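Five Things I Got Wrong About Teaching a Robot to Hang Up a Mug

15 September 2021

So I have spent most of this month trying to get two robot arms to do something my kid could do half asleep, and I have opinions now. Lots of them. Get a coffee.

Some of you have been reading since the Tesinus days, when I was writing waypoints by hand and complaining about it every other post. (I still have the spreadsheet. I'm not ready to delete it.) Things are different at Lukico. We teach by demonstration, so I sit there with a pair of controllers, drive the arms through the job myself, and everything I do gets recorded. Do that enough times and you have a pile of examples for the arms to learn from. That's the theory, and I love the theory! The practice is me at a table by the window muttering at a mug.

The task is simple to say out loud. Pick up the mug, get the handle over a peg on the mug tree, let go, back off. If you've ever unloaded a dishwasher you have done this a thousand times without a single thought in your head.

My first mistake was thinking I'd be good at it right away. I play a fair amount of video games, I figured my thumbs were trained. Well. My first session I did 40 tries and kept 15 of them, and I was being generous with a few of those. The problem is depth. Left and right are easy, up and down are easy, but judging how far the handle is from the tip of the peg when you're not in your own hands is a skill, and I didn't have it. I kept pushing forward when I was already past the peg, or lowering way too early and nudging the whole stand.

Second mistake: I moved too slowly. I thought slow meant careful and careful meant good data. Then I played my recordings back and they were full of these long frozen bits where I was just thinking. Guess what a robot learns from a person who stops and thinks for five seconds above a mug? It learns to stop above the mug. We had one early version that would go over, hover there like it was trying to remember why it came into the kitchen, and stay put until I hit the stop button. I felt a little seen.

What fixed it for me was doing the whole move in my head first, hands off the controllers, and then going at one steady pace from start to finish. If I fumble, I throw the take away and start over. No heroic rescues in the middle. (We do record rescues too, but separately and on purpose, and I'll write about those some other time because it's a whole can of worms.)

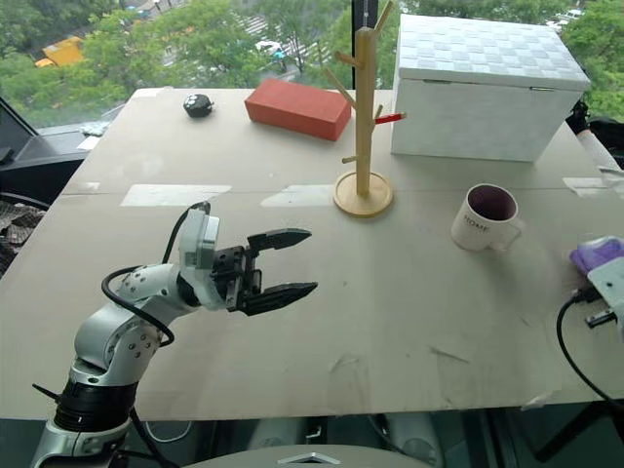 The HOME mug, the mug tree and my nemesis, the handle.

Third thing, the handle. Oh boy, the handle. For the first couple of days I set the mug down the same way every time, handle pointing right where I wanted it, and I was so proud of my numbers. Then a coworker walked by, turned the mug a quarter of the way around, and the learned version went straight for where the handle used to be. Closed on nothing, lifted nothing, very carefully hung nothing on a peg. It was beautiful work apart from the missing mug.

Now I turn the mug before every take. I also slide it to a new place, closer, farther, out toward the side, and I let other stuff be on the table. If the only thing it ever sees is one perfect layout, then one perfect layout is all it can handle. My old boss at Fusero used to say the same about new hires, and I rolled my eyes at the time.

Fourth, and this one is embarrassing: I forgot which arm I was driving. More than once. You've got two arms and two hands, it should be fine, but when you've been using only one for a while your brain just sort of drops the other. Then you shift in your chair and the arm you weren't thinking about goes for a little walk. I now check both before every take, every time, out loud, like a pilot. People at the next desk have stopped looking up.

Fifth is breaks. I used to push through until I was done. But I sorted my takes by how clean they were and the bad ones were bunched up at the end of every long stretch, when my shoulders were up around my ears. So now I do 20 minutes on and then I get up, walk over and look at the trees outside, drink water, whatever. I get fewer takes per day, more of them are worth keeping, and my neck has forgiven me.

Where are we now? The current version is pretty decent if the handle is facing a direction it can reach easily, and pretty bad if the handle is turned away. My plan is to teach it to turn the mug first and hang it second, maybe using one arm to steady the stand. I tried that by remote a few times yesterday and it's the hardest thing I've done on this setup so far, but when it works it is SO satisfying.

A couple of people asked about the controllers. We're on the Domínguez pair, the older ones, and I like them fine. The grips are a bit fat for my hands and the trigger on the left one squeaks. If you've found a way to quiet the trigger without taking the whole thing apart, please leave it in the comments, I'm begging you.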